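4. Working rules for the arm

We wrote our rules after the second week, when two of us had been running the arm in different ways and the logs could not be compared. Jaime Brandão from the Aguiar lab read the first draft and cut it to one page. The version below is dated Mar 29, 2019.

The person at the keyboard does not reach over the table. A second person stands by the stop button for every run. Speed stays at 20 per cent until a new grasp has worked 10 times in a row. Caps are checked by hand before a bottle goes on the table.

Drinks are set apart from each other, with the basket to one side, and the wrist view is checked before the fingers close. 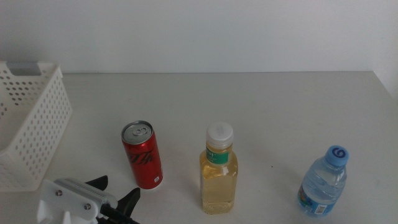
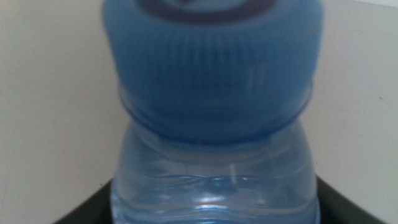 Clear plastic gave us the most arguments. Guritz wanted a fixed grip force for all items, but a thin bottle and a can don't behave the same way, so we set a limit for each item and wrote it in the log. Any change to a limit needs two sets of initials.

We also agreed that a dropped item counts as a failed run, even if the arm picks it up again. Our May plan had called for 3,000 runs. We cut that to 1,000 — the resets took longer than we allowed for.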